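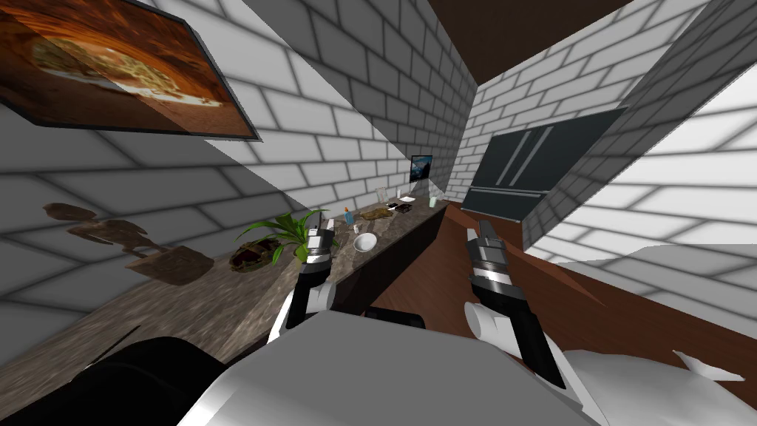
Kitchen module, onboard view at the counter. Left gripper closed, right gripper slightly open.

Dindow simulation kit, two-arm package
Pre-purchase inspection checklist with comments
Inspection date: 22 December 2022
Supplier: Prandine
Kit contents under review: kitchen module, two-arm robot model, Dokura control console, printed setup guide

Marks used: P = pass, C = pass with comment, F = fail, N = not checked

Section 1. Installation and startup

1.1 Installer completes without manual edits. P
1.2 License file accepted on the test workstation. P
1.3 Console connects to the simulator on first launch. C
Comment: Connection was refused until the console was restarted. The setup guide does not mention this. Supplier to confirm the correct startup order.
1.4 Kitchen module loads in under 5 minutes. P
Comment: Longest load on the test workstation was 130 seconds.

Section 2. Robot model

2.1 Both arms present and attached to the body. P
2.2 Arm segments, joints and grippers render with no missing surfaces. P
2.3 Left and right grippers can be commanded separately. P
2.4 Joint limits enforced when the console sends an out-of-range value. F
Comment: The right wrist accepted a value past the limit printed in the guide and held it. No warning appeared on the console. Repeated 3 times with the same result. This item must be closed before purchase.
2.5 Self-collision check stops the arms before contact. C
Comment: Works at default speed. At the highest speed setting the stop comes late. Restrict speed in the configuration file until a fix is supplied.

Section 3. Kitchen module

3.1 Counter, refrigerator and floor load in the correct places. P
3.2 Small counter items load at a believable scale. P
Comment: Bottle, bowls and glass checked against the item list. The glass is hard to pick out at the far end of the counter from the onboard view. Use the closer viewpoint for any grasp test on it.
3.3 Surfaces free of rendering faults. C
Comment: A faint brown semi-transparent shape shows on the brick wall over the left part of the counter. The wooden board near it partly blends into the marble. Cosmetic only, but either could affect vision tests. Reported to Prandine.
3.4 Floor reflections can be turned off. N
3.5 Refrigerator doors open and close under gripper load. N
Comment: Needs the door hinge add-on, quoted separately.

Section 4. Emergency stop and reset

4.1 Console stop button halts both arms. P
4.2 Arms stay halted after the console is disconnected. P
4.3 Reset returns all counter items to their start positions. C
Comment: The potted plant came back rotated after 2 resets. Position was correct.
4.4 Stop events written to the log with a time stamp. P

Section 5. Documents and support

5.1 Setup guide matches the installed version. F
Comment: The guide supplied is for the May release. Menu names differ in the console chapter.
5.2 Support contact answers within the stated time. P

Result: Not accepted at this stage. Items 2.4 and 5.1 to be corrected by the supplier and checked again. Items marked N to be checked at the same visit. Items marked C do not block purchase.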